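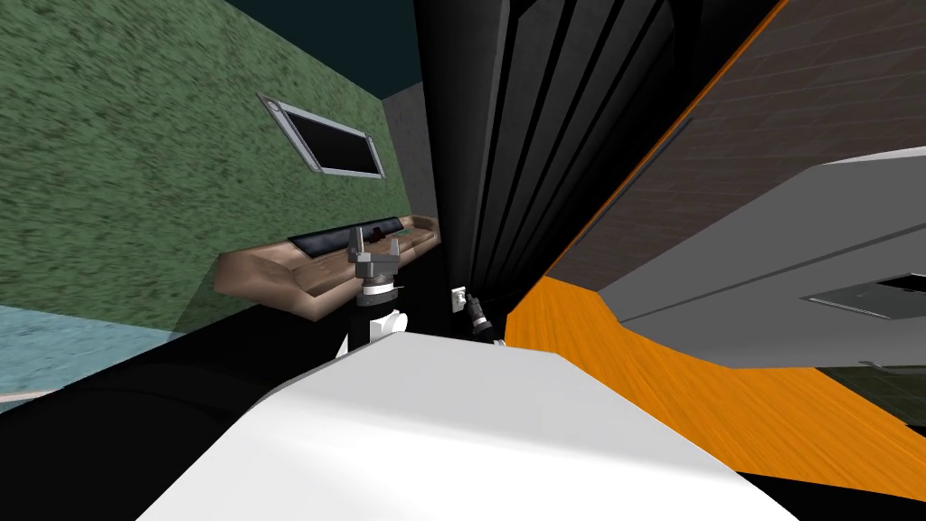 Grupo de Jardín y Fauna de Istside · Sección de erizos y anfibios

Abro hilo sobre charcas pequeñas para jardín. Lo escribo ahora porque en julio me llegan siempre las mismas preguntas y ya es mala época para empezar una.

Tamaño: sirve hasta un barreño enterrado. La nuestra, en el huerto de Trallow, tiene 86 cm de ancho y ranas desde la segunda primavera. Si podéis hacerla mayor, mejor, pero no lo dejéis por eso.

Sitio: media sombra. A pleno sol se llena de algas, y debajo de un árbol os pasaréis el otoño sacando hojas.

Lo más importante es la salida. Un erizo que cae en un recipiente de paredes lisas se ahoga. Poned una rampa de piedras o una tabla rugosa bien sujeta, desde el fondo hasta el borde.

Agua de lluvia si tenéis bidón. Si solo hay grifo, dejadla reposar un par de días antes de meter las plantas.

Plantas: autóctonas y compradas en vivero. No cojáis nada del río. En Dornthorpe metieron lenteja de agua con unas macetas y todavía la están sacando con colador.

Peces no. Se comen las puestas y las larvas de libélula. Tampoco traigáis renacuajos de otra charca – se transmiten enfermedades. Si hay anfibios cerca, llegan solos.

Me preguntan por los mosquitos. El primer mes hay larvas, sí. Luego aparecen los escarabajos y bajan mucho.

Mantenimiento: quitar hojas en noviembre y recortar plantas. Dejad lo que saquéis en el borde un día entero para que los bichos vuelvan al agua.

Si hay niños pequeños en casa, reja rígida encima, con huecos para que pase la fauna. Y nunca solos cerca.

El vivero El Idrissi tiene macetas de menta acuática y berro a 8 euros las 2. Preguntad por las de charca, están al fondo, detrás de los sacos de sustrato.

Dudas por aquí o a Reda Zaki, que lleva el registro de charcas. Mandadle medidas y mes en que la llenasteis. Las fotos de puestas también le valen, aunque salgan borrosas.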